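# Engineered wood fiber (playground surfacing)

Engineered wood fiber, or EWF if you're filling in order forms all day like I used to, is a loose-fill surface made from shredded virgin wood. It gets mixed up with garden mulch constantly, and I'll admit I did the same until I had to order 20 cubic yards of it for the play area in Rikbridge! The pieces are thin and stringy, so they knit together once they've been wetted and walked on.

## Where it comes from

Most of what I've bought was sold under the Rekura name, from a mill out past Wasach. Bark is kept to a minimum, and so are twigs and leaves (they rot quickly and go slimy). A good load smells like a lumber yard and feels springy when you grab a fistful.

## Laying it

You start with drainage, usually gravel with a fabric over it, and then the fiber goes down in layers. It settles a lot, so you order more than the drawing says. At Rikbridge we covered 247 square yards, and the delivery truck needed 2 trips up a very narrow lane.

Wear mats go under swings and at slide exits, where kids' feet dig holes faster than you'd believe. I skipped the mats on my first site and spent most of October raking.

## Upkeep

Raking is the big one. The fiber gets kicked away from exactly the spots that need it, so I like a painted depth line on each post – you can see in a second whether you're low. Rawashdeh, the contractor I've used most, tops up with some 300 pounds at a time by wheelbarrow, which is slow but keeps the truck off the grass.
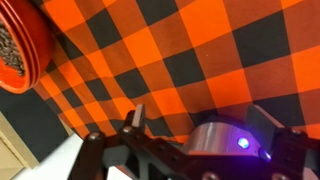 Weeds show up around the edges first. Pull them young, and please don't spray! Frozen fiber is another matter: it goes hard in a cold snap and loses much of its give, and I've always closed the taller climbers until it thaws.

## Wheelchair access

Packed properly, it can be firm enough for wheels. It does need checking often, though, and ruts near the entrance are usually the first thing to go wrong.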